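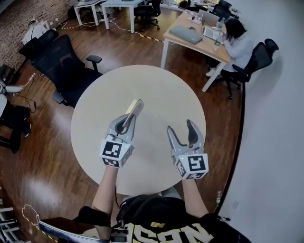 Sep 5, 2019

I finally deleted the last of my old note apps this weekend, and I want to talk about plain text files, because I am having way too much fun with them!

Some background. For years I kept everything in Plullik. I loved Plullik. It had the little colored tags, the nested notebooks, the search that found a recipe from years back while I was still typing the second word. Then in July the company changed the free plan so you could only sync two devices, and I have a work laptop, a home desktop and a phone. Fair enough, they have to eat. But it got me looking at what I had in there, and whether I could get it out.

I could, sort of. The export gave me one enormous file in a format that only Plullik reads (thanks!). I spent an evening with a converter called Gromport, which somebody wrote in their spare time and put up for free, and it chewed through the whole thing in 54 seconds. Every note came out as its own text file with the title as the file name. I sat there scrolling through the folder like it was a photo album. Grocery lists from two apartments ago! The settings for a router I no longer own!

I put up a short post about it that same night and got more mail than I usually get in a month, most of it friendly, some of it a little worried for me.
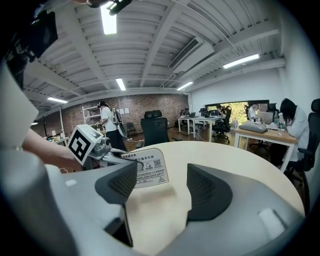
One reader wrote that plain text is fine until you need to find something, and that a folder with thousands of files in it is just a junk drawer with a nicer name. She went back to a paid app after a year of trying and says she would do it again tomorrow.

I get that, I really do. My first week was a mess. I had files called "stuff" and "stuff new" and one that was only called "call back." What fixed it for me was putting the date at the front of every name, year first, so they sort themselves. After that I set up Cuypers, a small search tool that sits in the menu bar and looks inside files as well as at their names. It's plain looking and the icon is ugly and I adore it. It opens before my finger is off the key.

The other thing I did was throw things out. I went from a pile I was scared to look at down to 300 notes that I would really miss if they were gone. That took 3 evenings and a lot of tea.
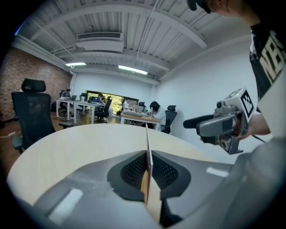 Syncing was the part I dreaded, and it ended up being the easiest. The whole folder lives in Flulley, which I was already using for backups, so the laptop and the desktop just have it. On the phone I use the basic text editor that can open a Flulley folder. It doesn't do pictures and it doesn't do checkboxes, so for a shopping list I type an x in front of whatever is already in the cart. Works great, looks like 1985, no complaints!

Still on my list: scanned receipts (they're sitting in a separate folder and I keep pretending they aren't), and some way to link one note to another without it breaking when I rename a file. If you have a setup you like for that, write me, I want to hear all of it, including the weird parts. I'll post the little rename script once I've cleaned out the swear words in the comments.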